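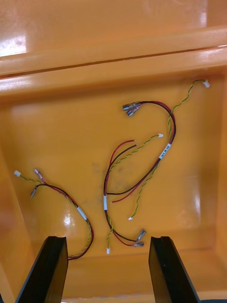
Our group set out to plan and run a two-evening documentary screening for first-time directors at the Farnside branch library, and to report on how audiences decide what to watch when none of the titles are known to them. The program had nine short films, all under 20 minutes, chosen from the open call we ran in January. Color turned out to matter more than we had planned for on the printed flyer. Our first version used a dark blue background and people walked past it. The second used a shiny, saturated orange, and from then on we kept it for the posters, the tickets and the title card before each film.

Method

The open call went out through the college mailing list and the Stamlow community arts page. Each entry was watched by two members of the group, who scored it separately for sound, story and access to the subject. Where the scores were far apart, a third member watched it. We did not score picture quality because several entries were shot on phones and we did not want to rule them out.

Rights took longer than anything else. Two directors had used commercial music and had to replace it. One film, "Plustville," about a bus depot closing, had an interview subject who asked for her segment to be removed a week before the deadline. The director recut it and the new version ran four minutes shorter. We moved it to the second evening so it could open the program.

We printed 200 flyers. Half went to the library and the rest to cafes and the bus station. A one-page survey was placed on the seats both nights. It asked how the person heard about the screening, which film they came for, if any, and which one they would recommend to a friend.

Results

We collected 43 completed surveys across the two evenings. The most common way of hearing about the event was from someone involved in one of the films. Flyers came second and the mailing list third. Most people left the question about which film they came for blank or wrote "all of them."

The most recommended film was "Sekiguchi," a portrait of a retired piano tuner. It had the lowest sound score in our own selection round and almost did not make the program. Several people wrote comments about one long shot of him working without talking. The film we had scored highest was recommended by very few.

Problems

The second evening started late. The library's projector would not read the first file and we had to convert it on a laptop. Captions were missing from two films — we had asked for them in the acceptance email but never checked the files when they came in.

Our survey also had a weak point. It was handed out before the films, so some people filled in the top half and left it on the seat.

Funmilayo Mohammed ran the question session after each program and kept notes, which are in Appendix B. The directors mostly got questions about how they found their subjects, and very few about equipment.

Recommendations for next year's group

Start the rights paperwork when films are submitted. Test every file on the actual projector. Hand out the survey at the end, with pencils. Use more than two reviewers per film, and include someone from outside the course.

Report submitted Friday, August 10, 2018.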